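The Mats from Zindgate

Unnur Thoroddsen bought the placemats in February, the week after her sister moved out. They were on a shelf near the back of the housewares store in Zindgate, in a stack tied with string. They were pale gray, almost white, with a ribbed strip along the border. She held one up to the window at the front of the store and then put the whole stack under her arm.

She had never owned placemats. At her mother's house they ate off oilcloth, and when she and Lucrezia shared the apartment they ate on the couch with the plates on their knees. The table had been for mail. There was mail on it going back to the summer, and a bag of light bulbs, and a jar of screws that belonged to something.

She cleared it on her first night alone. The mail went into a grocery bag and the bag went into the closet. The screws she kept. Then she washed the table with warm water and dish soap and dried it with a towel, and it came up darker than she remembered.

Her mother called while she was drying it.

"What are you doing?" her mother said.

"Washing the table."

"Is somebody coming?"

"Heino Ramanauskas and Nouhaila from work. And Mrs. Toom from downstairs."

"What are you giving them?"

"Lamb stew. And rice."

"Mrs. Toom doesn't eat lamb," her mother said. She had met Austra Toom once, on the stairs, two years before.

Unnur wrote on the back of an envelope: ask Mrs. Toom about lamb. Then she took the envelope off the table and put it on the refrigerator with a magnet.

Mrs. Toom did eat lamb. It was pork she didn't care for. She said this through a door that was open the width of the chain, and then she took the chain off and came out in her slippers and asked what time.

"Seven," Unnur said.

"I'll come at a quarter to. I like to see how people have their things."

Unnur went back upstairs and looked at her things. She had 4 forks that matched — no, she had three, and one that was close. The glasses were all right. The plates were Lucrezia's and Lucrezia had left a note saying keep them, but the note had been written in a hurry on the last morning and Unnur wasn't sure it was meant. She had not called to ask. It had been 55 days of the two of them being polite to each other before the move, and she didn't want to start a new conversation with plates.

She took the string off the placemats and put the first one down.
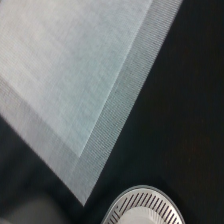

She tried it straight, with the long side along the edge of the table, the way they did in restaurants. It looked like a form waiting to be filled in. She turned it on an angle and stood back by the stove. Then she turned it straight again. The border caught under her thumbnail when she ran her hand down it and made a small sound, like a zipper, and she did that a few times.

At noon she went out for the rice and an onion. The number 111 bus was late and she walked. She bought bread too, at Başaran, where the woman asked after her sister.

"She moved to Braltlow," Unnur said. "For the job at the hospital."

"That's far."

"It's an hour and a half."

"That's far," the woman said again, and put an extra roll in the bag.

The stew took most of the afternoon. At five Unnur sat down at the table with the phone in front of her and called Lucrezia. It rang for a long time.

"I'm in the laundry room," Lucrezia said. "What's wrong?"

"Nothing's wrong. Did you mean it about the plates?"

"What plates?"

"Your plates. You left a note."

"Of course I meant it. They're chipped. Why, did you break them?"

"I'm having people over."

There was the noise of a dryer door, and then of coins. "At the table?" Lucrezia said.

"I cleaned it off. I bought placemats."

"What kind?"

Unnur told her. She told her about the ribbed part and the sound it made, and held the phone down and ran her nail along it so Lucrezia could hear, but the dryer was going by then and Lucrezia said she couldn't make it out. She said she would have to come and hear it for herself.

"When?" Unnur said.

"I don't know. I get the schedule next week. Is the green chair still there?"

"It's still there."

"Don't let Heino sit in it. The leg's no good."

Mrs. Toom came at a quarter to seven in a blue cardigan with a jar of pickled beets. She walked once around the table with her hands behind her back. She bent and lifted the corner of a mat to see the underside, and set it down again.

"Where did you get these?"

"In Zindgate."

"By the Gunia bakery?"

"Across from it."

Mrs. Toom nodded. She moved one of the forks over a little, the one that didn't match, so that it was at her own place. Then she pulled out the green chair.

"Not that one," Unnur said. "The leg."

"I weigh nothing," said Mrs. Toom, and sat.

The buzzer went. It was Nouhaila Abdel Hamid, early, with her coat already half off, and Heino behind her on the stairs asking which floor it was. Unnur called down to him that it was the third. She went to turn the heat off under the rice and left the door open for them.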